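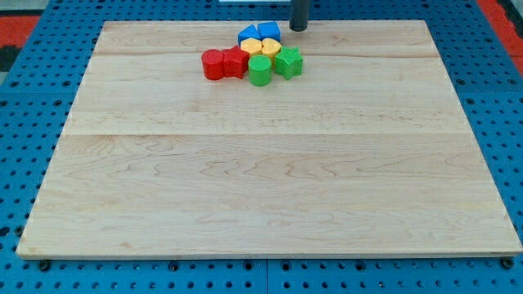

2 February, or rather the entry for it, is mostly a levelling job. I had put off re-seating the board on the sorting cell since the last move, and the place errors finally got bad enough that I could not blame the software. The cell is a small one: a single arm from Lultix bolted to a perforated table, a maple board on top as the work surface, and a program that picks up printed shapes and puts them down again. The test set is the usual pairs, two each of red, green, blue and yellow, and the stars and hearts are the ones that show up a tilted board first. A cylinder will stand on almost anything. A heart put down a fraction too low gets pushed into the wood and turns.

February 2, 2021
Posted by Lutz Steinbach

The symptom was this. Placing near the arm was fine. Placing towards the front edge, the gripper touched down early on the left and let go slightly high on the right. I ran the same routine 100 times overnight and 61 of the placements were inside tolerance, all but a few of them in the back half of the board. A worn joint would have given me scatter everywhere, so I left the arm alone and got the straight edge out.

The board is glued up from planks and the seams run left to right as you face the arm. It had cupped a little across the lower section. Wood does that in a heated room in winter. Ye-rin Seo told me so when she made it last May and I wrote it down and then did nothing about it. On top of that, one of the front bolts had been done up much tighter than the other, by me.

Procedure, for my own use next time:

Park the arm upright over the back edge and lock it out. Take the shapes off. Slacken the front fixings half a turn each before removing any of them, otherwise the board springs. Lift it from the front and slide it towards you. Vacuum the holes in the table. I found a washer and a good deal of sawdust. Wipe the underside, check it with the straight edge, and shim the low side. I used brass shim left over from the Dindonus feeder job, cut into short strips. Put the board back, start every bolt by hand, then tighten them in turn, a little at a time. Stop when they are snug. There is nothing to be gained by pulling harder.

After that, touch off the surface again. The old routine used three points, which fits a plane and says nothing about whether the surface is one. Villads Lykkegaard sent me his version, which takes 5: the corners and the middle. If the middle disagrees with the corners the board is cupped and the program complains. I have changed the limit in his file from his value to mine, as his board is aluminium.

Second overnight run is going now. The shim is a repair for this winter and the board will probably move again when the heating goes off. Bok-nam Seok thinks I should seal both faces and both ends, and has offered half a tin of something. I have not decided. Sealing means the board is off for several days and I would have to do all of the above again.

Still to do: replace the front bolts with ones that take a torque driver, and mark the board and table so it goes back in the same place.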